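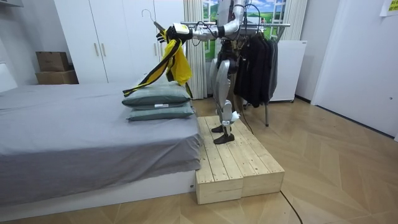

News > Press Releases > Mission Housing

Grerkton Church Association Issues Revised Standards for Missionary Furlough Housing

Jun 11, 2024
By Felista Okoth, Communications Office

STULLVILLE – The Grerkton Church Association has issued revised standards for the housing its member congregations provide to missionaries on home assignment. The standards replace the hosting guidelines now in use and take effect in July. They cover eligibility, length of stay, furnishings, cost sharing and the duties of the host congregation. Each bedroom must have a bed with a washable mattress cover, a lamp, and closet or rail space for each adult guest. Hangers are to be supplied by the host; a thin wire hanger of the kind holding the yellow and black garment in the photo meets the standard, as do wood and plastic ones. Bedding is to be changed between stays and recorded on the room sheet.

The association maintains five furnished houses, two of them in Stullville and the others in Grikadlow and Myklebust. Member congregations also make rooms available in private homes. Both types of housing fall under the revised standards, although private hosts are exempt from the sections on utilities and property inspection.

Eligibility

Housing is open to missionaries commissioned or supported by a member congregation, together with their spouses and dependent children. Applicants must submit a letter from the sending church and a proposed schedule of visits. Retired missionaries may apply when no active applicant has requested the same dates. Families traveling for medical care will continue to be placed first, as under the existing guidelines.

A stay in an association house may be extended once, upon written request to the housing office. A family whose visa or return travel is delayed will not be required to move while the request is under review.

Cost sharing

Guests in association houses will pay a flat utility charge of $266 per month. Rent is not charged. The host congregation is responsible for lawn care, trash service and minor repairs. Any single repair expected to exceed $1000 must be approved by the association before work is ordered, except where delay would leave the house without heat, water or electrical service.

Congregations unable to meet the repair obligation may apply to the mission housing fund. Gifts to the fund may be designated for a particular house, but not for a particular family. Support for individual missionaries should be sent through the usual sending account.

Care of guests

The standards include a section on the reception of guests, which opens with Hebrews 13:2: "Be not forgetful to entertain strangers: for thereby some have entertained angels unawares." Hosts are asked to provide groceries for the first evening and a printed list of service times, nearby clinics and schools. Speaking engagements may not be made a condition of housing. Requests for a missionary to preach or report are to go through the sending church, and none may be scheduled during the first week of a stay.

Keys are held by the host congregation. Entry by members during a stay requires notice to the occupants unless there is an emergency.

Implementation

Stays already confirmed will be honored under their original terms. Room sheets and application forms have been reissued with the new section numbers, and earlier versions should be discarded once the standards take effect. Congregations that host in private homes must return a signed host agreement before accepting a new placement.

Printed copies of the standards are available at the association office in Stullville and will be mailed to the clerk of each member congregation. Questions about a current placement should be directed to the housing office. Press inquiries should be directed to Felista Okoth.

Contact | © 2024 Grerkton Church Association | Back to top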